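Le relevé de Killthorpe

23 avril 2019
par la rédaction du bulletin
Temps de lecture : 6 min

Le niveau de Bilton avait été raccordé en septembre au repère fondamental de Gralitz, par cheminement double, fermeture à quatre millimètres. C'est cette valeur que la géomètre avait recopiée en tête de son carnet avant de descendre vers l'écluse. Elle avait posé le trépied sur la dalle aval, calé la nivelle, attendu que l'instrument prenne la température de l'air. La mire était tenue par l'éclusier, qui avait accepté de l'aider à condition qu'on ne lui parle pas.

Première visée arrière, 1173. Première visée avant, 2824. Elle nota les deux lectures en millimètres, sans virgule, comme on le lui avait appris. La différence donnait le seuil de Killthorpe 1 651 millimètres sous le repère de la dalle. Le registre de l'administration des canaux donnait 1 320.

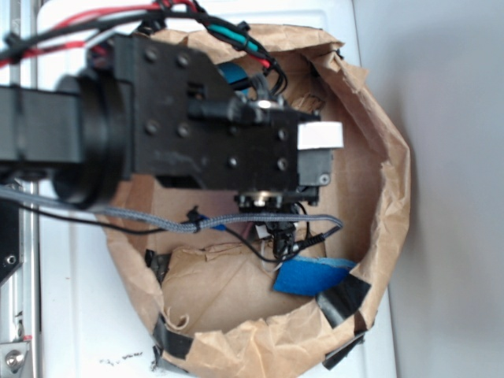
Elle refit la visée. L'écart subsistait : 331 millimètres. Une faute de lecture d'un décimètre se voit, une faute de mire se voit aussi, et le fil supérieur comme le fil inférieur encadraient correctement le fil niveleur. Elle déplaça l'instrument de quelques mètres, changea la hauteur du plan de visée et recommença. Mêmes dénivelées, à un millimètre près.

L'éclusier regardait l'eau. Au bout d'un moment il déclara que le seuil n'avait pas bougé. Il y passait la gaffe tous les matins et la gaffe touchait toujours au même endroit, à l'encoche. Il montra l'encoche. Elle était ancienne, noircie, recoupée une seule fois.

La géomètre mesura la gaffe, bien que cela ne figurât pas dans le protocole. Puis elle remonta au bureau demander le registre original.

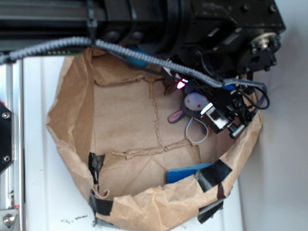 Le registre était conservé à Sala, dans un bâtiment qui avait servi de grenier à sel. On y accédait par le chemin de halage, six kilomètres sans pont. L'employé de service lui fit remplir une fiche, puis une seconde, la première étant réservée aux consultations sur microfilm. Il apporta le volume sur un chariot et resta debout à côté pendant qu'elle tournait les pages.

La cote du seuil apparaissait à onze reprises, toujours identique, toujours de la même encre. Seule la première inscription était accompagnée d'un calcul. Les dix autres portaient la mention « conforme ». L'opérateur de la première campagne avait soustrait dans le mauvais ordre la correction de son second tronçon, et tous ceux qui l'avaient suivi avaient signé sans poser de trépied.

Elle recalcula à la main. Avec le bon signe, la valeur ancienne rejoignait la sienne à deux millimètres.
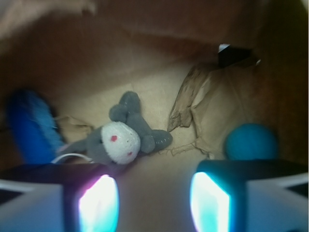
Atelier d'écriture de Bilton, section nouvelles

Elle aurait pu s'en tenir là. Une fiche de rectification comporte neuf cases, dont la dernière, « conséquences », est le plus souvent laissée vide. Or la cote du seuil servait à calculer le tirant d'eau admissible, et le tirant d'eau servait à refuser des bateaux. Le registre des refus se trouvait sur l'étagère du dessous. L'employé le lui apporta sans fiche.

Il était épais. On y avait consigné des péniches de grain renvoyées vers l'amont, une drague, un bateau-chapelle, un chaland de briques dont le patron avait ajouté en marge qu'il passait ici depuis son enfance et qu'il passerait encore. Tous auraient franchi le seuil avec une marge d'environ 331 millimètres.

La géomètre ne recopia pas la liste. Elle releva le numéro du volume, l'année de la première inscription et celle de la dernière, puis demanda si quelqu'un s'était déjà plaint. L'employé répondit que les réclamations étaient adressées à l'éclusier.

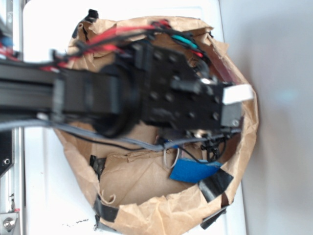

II. Rectification

Elle revint à Killthorpe en fin d'après-midi. La lumière rasante gênait la visée et elle dut ouvrir le parasol de l'instrument pour une dernière lecture de contrôle. L'éclusier reprit la mire sans qu'elle le lui demande. Il la tenait parfaitement verticale, bulle centrée, les deux coudes contre le corps.

Elle lui dit la cote. Il demanda depuis quand. Elle le lui dit aussi.

Il garda la mire en place le temps qu'elle referme le carnet. Ensuite il alla chercher la gaffe, la coucha sur la dalle et passa le pouce dans l'encoche, puis au-dessus, à l'endroit où le bois était lisse. Il voulut savoir si la fiche serait traitée avant l'hiver. Elle répondit que le délai réglementaire courait à compter de la réception à Gralitz, cachet faisant foi, et qu'il fallait deux signatures.

Il demanda où signer.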